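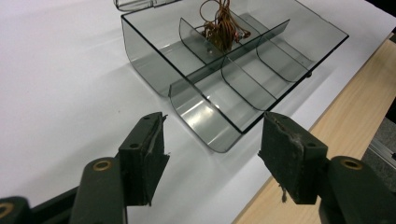 How long should an oiled floor be left before furniture goes back on it?
Light furniture after 24 hours, heavy pieces and rugs after ten days. Oil feels dry long before it's cured.

Finishing Wood, handout 4: penetrating oils
Notes S. Van Beek, updated 06/03/2019

Recap from last time. Film finishes (varnish, lacquer) sit on top. Penetrating oils go into the fibers. Today only oils.

Drying vs curing
- drying = solvent leaves
- curing = oil takes up oxygen and hardens. Slow. Cold room, slower still
- mineral oil never cures, stays wet in the wood. OK for cutting boards, useless on floors

Sanding
Go through the grits, don't skip. Stop at 120 or 150 for floors. Finer than that closes the surface and the oil wont soak in evenly. Furniture can go higher. Vacuum, then wipe. End grain: one grit finer than the faces or it goes dark.

Working out quantity
Coverage on the can is for smooth, dense wood. Old pine drinks more. For the exercise use Lundum hardwax, 1000 ml can, and the hallway plan from Shabnam Qureshi's handout (690 x 100 cm). Two coats. Show your working, incl. the waste allowance.

Application
Stir, dont shake. Thin coat, along the grain. Wait 15 min, wipe off ALL the excess. Shiny patches = oil left on top = sticky floor next week. Second coat next day, thinner than the first. No third coat unless the wood still looks dry and patchy.

Rags
Oily rags heat up by themselves and can catch fire. Spread flat outside to dry, or into a metal can with water and a lid. Never in a pile, never in the trash bin. This will be on the test.

Outdoor work
Clear oil gives almost no UV protection, wood goes gray. Need pigment. Compare the Starkiro and Gultetti data sheets, look at pigment and recoat interval. Lodhi sheet is optional, its mostly about decking.

For next time: read ch. 6, bring two oak offcuts, one sanded to 120 and one to 240. Old cotton t-shirt for wiping. Gloves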